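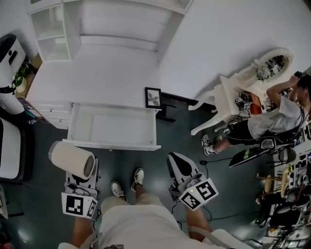 About Prendetti

Prendetti teaches robots to do the household jobs most of us put off until Saturday. We started with 3 people and one drawer.

Several of us came from the warehouse at Hondale, where automation arrived as a poster in the canteen. Our people get asked first. The job titles have changed, the knees still ache, and a morning's work may now mean putting the same object away until lunch. Tidying is paid by the hour, a thing our mothers never managed.
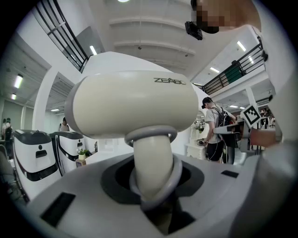 Working with us

Shifts are 8 hours, breaks included. Ask for Figueroa House at the gate.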